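Module 3: Demand Measurement in Component and Peripheral Markets
Course notes, Vasilis Radulović

3.1 Sell-in, sell-through and what is counted

A shipment figure has no meaning until the point of counting is known. Sell-in is counted when goods leave the manufacturer for a distributor. Sell-through is counted when the distributor passes them to a retailer or an equipment maker. Sell-out is counted at the till. The same unit may be recorded at all three points, in three different months, at three different prices.

Chip makers nearly always report sell-in. Retail panels report sell-out. Comparing the two without adjustment is the most common fault in submitted coursework, and marks will be lost for it.

The gap between sell-in and sell-out over a period is the change in channel stock. If a supplier ships 800 units in a quarter and the channel sells on 300, stock has risen by 500, whatever the press release says about demand. The next quarter's orders will usually fall even if end buyers purchase at the same rate as before.

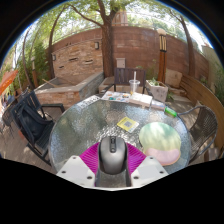

Returns and price protection are booked against sell-in, often one quarter late. Where a supplier gives gross figures only, state this in the first line of your working and do not attempt to net them off by guesswork.

3.2 Moving averages

Monthly chip sales are uneven. Many suppliers close their books on a 4-4-5 week pattern, so the last month of each quarter holds five weeks of trade and the other two hold four. A raw monthly series will therefore show a rise every March that has nothing to do with the market. The usual remedy is a three-month moving average, which places one long month in every window.

The cost is delay. A sharp fall in one month shows as one third of its true size when it first enters the average, and the full effect is not seen until two further months have passed. Students should be able to work this through by hand for a series of six values.

A smoothed sequential change and a raw sequential change are different quantities and must not be placed in the same table.

3.3 Bill of materials and attach rate

Chip demand is derived demand. A controller maker sells nothing to the public, and its volumes depend on the finished goods its parts go into. The bill of materials links the two. For each finished product, list the parts by type and quantity, then multiply by forecast build. The Halilović worksheet (handed out in the second session) has columns for this, plus one for second-source parts.

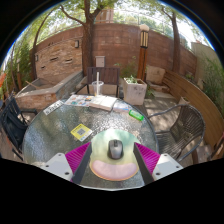
Attach rate is the number of accessory units sold per hundred host units. It is simple to define and easy to misuse, mainly because accessories differ in whether they carry any silicon at all. Take a desk set made up of a grey mouse with darker sides and a pale green pad with a pink wrist rest. The mouse goes into the chip forecast through its sensor and controller. A plain pad of that sort adds revenue to the accessory line and nothing to the component line. A forecast which applies one attach rate to "peripherals" as a group will overstate chip demand - the error grows as the share of passive goods rises.

In the Erus case, passive goods made up 34 per cent of accessory revenue. The Nedinholm plant had ordered controllers against the full figure. Work out the excess twice, first by revenue share and then by unit share, and explain why the answers differ. Unit prices are in the case appendix. 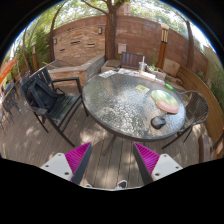 3.4 Lead times and double ordering

When lead times lengthen, buyers place the same order with more than one supplier and cancel the surplus once stock arrives. The order book then overstates demand by an unknown amount. The book-to-bill ratio (orders received divided by billings) is affected directly, as cancelled orders may remain in the numerator until they are formally withdrawn.

Two partial checks are available: compare bookings with the build plans of the largest customers, and examine the age of unconfirmed orders. Neither is reliable alone. The Bruldale data set includes order ages in weeks and should be used for problem 3.

Reading before the next session: case appendix, tables A to D. Bring the worksheet with the first two columns filled in.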